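Help wanted at the quilt and craft shop (part-time, starts in March)

Hi, I'm Karla Esquivel and I run Borkine, the little fabric and craft shop on the corner of Russo Street. I'm looking for one more person to join me and Morena, and I'd love for it to be somebody who gets excited about thread!

The job is 14 hours a week to start, mostly mornings, with one late shift when our sewing circle meets (we lock up at 9 that night, sometimes a bit after if people are chatting). You'd be cutting fabric, ringing people up, unpacking deliveries and helping customers who come in holding half a pattern and a worried look. I was that customer once, so be nice to them.

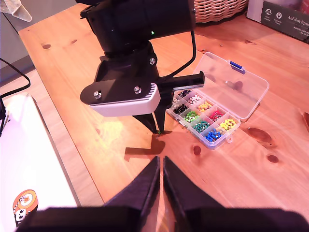
Pine tabletop and a clear organizer box.

You don't need shop experience. Morena Fabbri came to me from a dental office and she's now the person everyone asks for when their zipper goes wrong. What I do need is someone who can stand for a few hours, lift a bolt of upholstery fabric, and do fractions of a yard without panicking – there's a chart by the register, I still use it myself. Some Spanish would be great but it isn't a must.
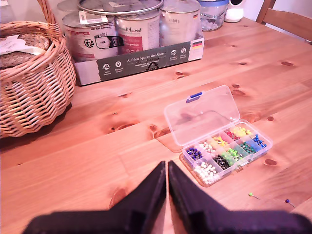
Tidying is a bigger part of the job than most people expect. We carry 43 kinds of ribbon and I don't want to tell you how many buttons, and by closing time they've all wandered. I like small things sorted by color, every compartment of push pins its own shade, dark blue next to white next to yellow, and I get a silly amount of joy out of it. If you do too, we'll get along fine. If you're more of a one-big-jar person, I can live with that as long as the jar is at your house.

Pay is by the hour and we'll talk numbers when we meet. You get a staff discount on everything except the sewing machines, plus a free spot in any class that isn't full. Parking is behind the Wuter building, and the number 31 bus stops right across the street.

To apply, drop in any morning after 10 and ask for me, or leave a note at the register with your phone number and a few lines about the last thing you made. It can be ugly! Mine was a pot holder and it came out shaped like Ohio. Please get in touch before the end of February so we have time to show you the ropes.

Karla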